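3.2 Tool placement in stepped boxes

Household toolboxes with cantilevered trays offer several storage levels, and the choice of level determines how easily a tool is found again. We examined placement in a small plastic box of this type, set open on a white tabletop. The box has a deep bottom compartment and shallower trays that swing outward when it is unfolded. The tool set was limited to pliers and screwdrivers, the two classes most often named in the Skosstead household inventory (246 entries). Pliers were assigned to the bottom compartment because their handles spread and take up width. Screwdrivers were treated separately, with their position left open until the pliers were in.

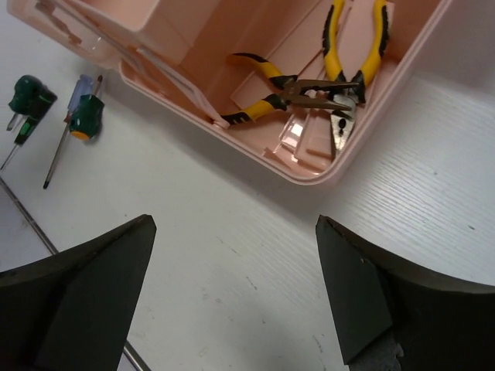
Bangera objects that putting pliers first favors the bulky item at the expense of the one used daily, and that in her own survey of 60 home workshops the screwdrivers were the tools people wanted on top of everything else. We accept the point for boxes with a single level. In a stepped box the two classes need not compete for the same floor area, and the order of loading matters less than the level assigned.

A long screwdriver can be laid diagonally in a narrow tray when it does not fit along the side. Diagonal placement uses the tray poorly if several tools are to follow, but it keeps the handle clear of the rim. Pliers stored with open handles tend to overlap, and the upper pair must then be lifted before the lower one can be removed. The Hellent guidelines recommend closing the handles before storage. We did not impose this rule, as only 40 of the inventory entries mention it.

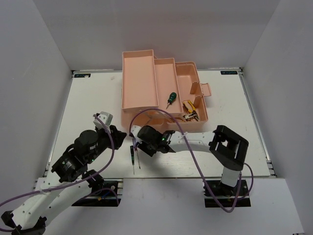 Figure 4. Open toolbox with one screwdriver in the middle tray and hand tools in the bottom compartment; two further screwdrivers lie on the table in front.

The upper tray is the largest shallow surface in the box and is best reserved for flat items. Assigning it to screwdrivers leaves them free to roll when the box is folded, an effect also noted for the Arkis layout.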